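Equipment > Handling > Tatine soft-grip unit

Tatine soft-grip unit for household and light shop-floor work

Updated November, Surnalberg workshop, Strand product desk

The Tatine is an end-of-arm unit with a pair of soft black grippers and its own wrist camera. Strand builds it in Surnalberg for the Clanel bench arm and for other arms that take the same mounting plate. Part number 1423.

Most people who write to us ask the same thing: can it do the chores yet? Some of them, yes. It will move folded towels from a basket to a shelf, put plastic cups upside down on a rack, and sort boxed goods by size. On the shop floor it will load trays and hand parts along a bench at a steady pace, as long as the parts arrive the same way up.

Clear and curved things are harder. A sheet of bent plastic or a glass bowl throws back the ceiling lights, and the camera sees whatever lies behind it as well, pulled out of shape. A person ignores all that without trying. The software has to be taught which edge is real, and it still picks the wrong one often enough that we don't recommend leaving it alone with breakable items.

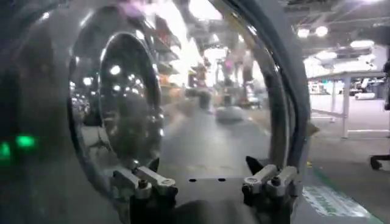

We test every release on a list of 10 jobs, taken half from homes and half from small workshops. The present release finishes seven of them without help. The other three are hanging a shirt on a hanger, wiping down a sink with things left in it, and peeling the film off a new panel. We expect the sink to come first. The shirt may take a good while — cloth never hangs the same way twice, and the grippers have little feel for how much of it they are holding.

Speed is the other limit. Clearing a table for four people takes the Clanel arm several times longer than it takes a person. That matters less in a workshop, where the arm can carry on through a lunch break, than in a kitchen where somebody is waiting for the table.

The gripper pads wear and should be looked at every month. Wipe them with a damp cloth and mild soap. Solvents make them go hard. Replacement pads are sold in packs of 4 and fit without tools.

The unit is supplied with mounting plate, cable and one spare pair of pads. The arm, the controller and the bench are sold separately. Strand will lend a unit to workshops that want to try it on their own parts first — send a few samples to Surnalberg with your enquiry, and mark any that are clear or polished.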